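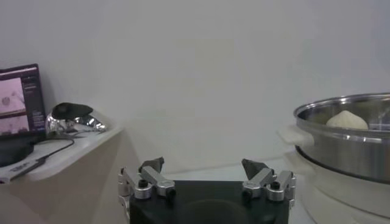

Wrist-only policy stalls on approach, anyone reproduced the Lai ablation?

kestrel_ik
6/6/21
Training a pick policy on the Karanden arm, bun out of a steel pot. 365 demos, wrist view only, 60 held-out trials. It grasps well once it is over the rim. Most failures come earlier: it hovers short of the pot and never commits. The Lai write-up claims that dropping the first 30 frames of each demo fixes this. I see no change.

torque_ripple
How are you cropping? Their gain came from removing idle frames at the start, where the operator hasn't moved yet. If your operators start straight away, you are cutting real approach motion.

kestrel_ik
Fixed crop, same as theirs. Idle time varies a lot between operators, so yes, possible.

mudlark
I don't believe the idle frame explanation. Polished steel changes appearance with every few degrees of wrist angle, and a plain wall behind it gives the encoder nothing to fix on. We ran the Kurnden set with a matt pot and the hovering mostly went away. Crop made no difference.

torque_ripple
You changed the pot and the lighting in the same run, if that's the one you posted in October. That doesn't separate them.

mudlark
Lighting was changed after. Logs are in the thread.

zero_offset
Threshold on joint velocity instead of a fixed crop. The Zovport loader has a flag for it. Then retrain for the same 2000 steps and compare on the same start poses, otherwise you are measuring seed noise.

kestrel_ik
Will run velocity trimming first, pot unchanged. Matt pot as a separate run after that. Same seeds for both.

mudlark
Fine. Log the wrist height at the stall as well. Ours was nearly constant.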